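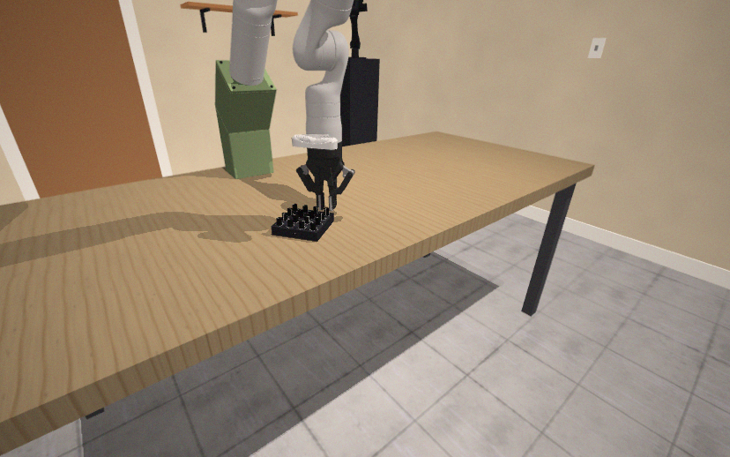 How often should the gripper fingers of a robot cell be checked for alignment?
At the start of each shift, and again after any change to the fingers, the mounting or the control program.

Cell diary, Brandthorpe
2019-02-09
Entry by Britta Fröhlich

The cell was taken over from Mr. Akgül at the beginning of the shift. His note recorded a side load at the gripper on the final approach to the black block, and asked that the approach be reviewed before any further cycles were run. Mr. Harms gave his consent, and the cell was held in simulation for the whole of the morning.

The base was left as configured. The tool offset was compared with the Fuchs sheet and found to differ by 2 mm in one direction. The value was corrected and the previous one kept in the Natetach folder under its old name. 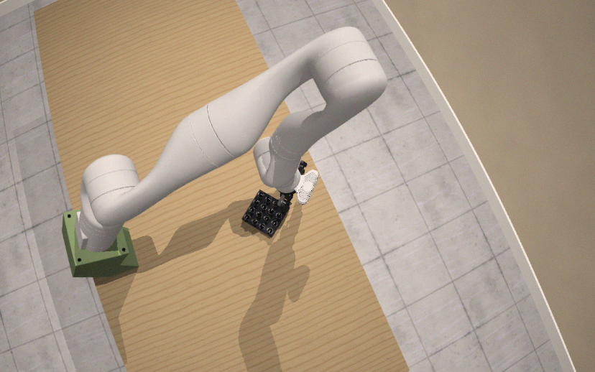 Image credit: Cell records, Brandthorpe / B. Fröhlich

With the fingers standing at a corner of the block, the position of the wrist was compared with the taught point. The block is set at a slight angle to the table edges, and the program had been written for a square placement. Mr. Rothe entered the rotation in the work frame. The model of the table was not altered.

Approach speed was reduced to 30 percent for the trial. A series of 80 simulated approaches was then run without a side load alarm. Mr. Pettigrew has asked for 1000 before the change is released to the Vamix controller, and these will be run overnight.

Open points: finger wear limits are still missing from the maintenance plan. The grease interval for the wrist is to be confirmed with Mr. Harms. The next full inspection remains set for April.

Handed over to Mr. Rothe at the end of the shift, key returned to the cabinet.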